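September 16, 2020 | Zerrin Polat, Rainer Tiedemann
4 comments | 100 shares

3.2 Door times and late arrivals

Ticket scans came from one club, Skanow, capacity 800. All shows in August of the prior year. Total scans 3043 — comps left out, and so were re-entries. Two nights had scanner trouble and were droped.

Most people came in during the opener's last few songs. Not at doors. Same pattern for folk and metal bills, a bit later for DJ nights.

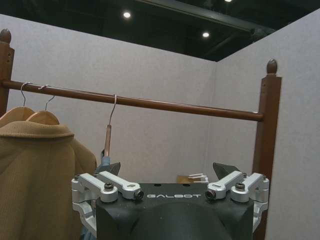 Figure 2. Wooden clothes rack with a tan knit coat.

Sold-out shows filled earlier, see Castaño for a similar result in seated halls. We did not ask people why they came when they did. Posted set times may matter — the club put them online for some shows and not others, and we coudn't get a full list. Merch sales are treated separately in 3.3.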